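Visance Grasp 파지 계획 소프트웨어

다양한 물체가 섞여 있는 작업대에서 파지 자세를 계산하고 핸드와 팔의 동작을 생성하는 소프트웨어 모듈입니다. 다지 핸드와 평행 그리퍼를 모두 지원하며, 물체별 CAD 모델을 등록하지 않아도 사용할 수 있습니다. 인식, 파지 후보 생성, 경로 계획, 실행 감시가 한 패키지에 들어 있습니다.

주요 기능

인식
컬러 영상과 깊이 영상을 함께 받아 물체 단위로 영역을 분할합니다. 투명 용기나 광택이 있는 금속은 깊이 값이 비는 경우가 많아 컬러 영상 기준으로 윤곽을 보완합니다. 배경 천이나 매트의 색은 설정 화면에서 지정할 수 있습니다. 배경과 물체의 색이 비슷하면 분할 임계값을 현장에서 다시 맞춰야 합니다.

파지 후보 생성
물체마다 후보를 최대 40개까지 만들고 접촉 안정성, 주변 물체와의 간격, 손목 각도 순으로 점수를 매깁니다. 가늘고 긴 물체는 축 방향을 먼저 추정한 다음 손가락 접촉 위치를 정합니다. 파지 후 물체의 기울기는 별도 변수로 관리되므로 드릴 비트처럼 끝의 방향이 중요한 공구에는 목표 각도를 지정해 주십시오. 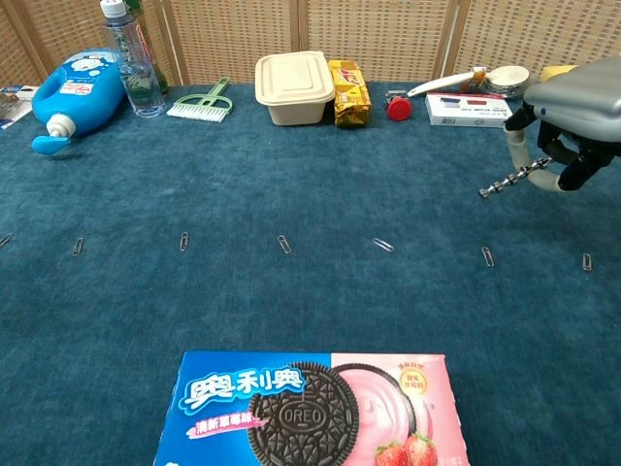 드릴 비트를 잡은 다지 핸드. 카펫 위에 금속 클립이 한 줄로 놓여 있고 뒤쪽에는 생활용품이 있다.

경로 계획
잡은 물체의 형상을 팔 모델에 붙여 충돌을 검사합니다. 작업대 위의 작은 부품은 개별 장애물로 처리하거나 하나의 보호 영역으로 묶을 수 있습니다. 보호 영역으로 묶으면 계산은 빨라지지만 그 안쪽으로는 접근 경로가 생성되지 않습니다. 재계획 주기의 기본값은 2초입니다.

실행 감시
관절 전류와 손가락 위치를 비교해 미끄러짐을 판정합니다. 판정이 나면 동작을 멈추고 다음 순위 후보로 넘어가며, 재시도 횟수는 다섯 번까지 설정할 수 있습니다. 중단된 작업의 영상과 관절 기록은 자동으로 저장됩니다.

구성 및 연동
기본 패키지는 계획 엔진, 설정 도구, 기록 재생기로 구성됩니다. 기록 재생기에서는 저장된 작업을 불러와 후보 점수와 경로를 시간순으로 확인할 수 있고, 매개변수를 바꿔 같은 입력으로 다시 계산할 수도 있습니다. C++와 Python 인터페이스를 제공합니다. 이동 플랫폼과 함께 쓰는 경우에는 Navstead 연동 모듈을 별도로 구매해야 합니다.

설치 조건
운영 체제는 64비트 리눅스이며 전용 GPU가 필요합니다. 카메라는 2대까지 동시에 연결됩니다. 카메라와 팔의 좌표 보정은 설정 도구의 안내에 따라 진행하며 약 40분이 걸립니다. 카메라 위치를 옮긴 경우 보정을 다시 하십시오.

라이선스
제어기 1대당 1개의 라이선스가 필요합니다. 평가판은 기능 제한이 없으나 기록 내보내기는 지원하지 않습니다. 다음 버전은 10월에 배포되며 기존 설정 파일을 그대로 불러올 수 있습니다.

제품 문의: Visance 기술영업 송보람
견적을 요청하실 때 사용 중인 팔과 핸드의 모델명, 카메라 종류, 대상 물체의 크기 범위를 함께 적어 주십시오.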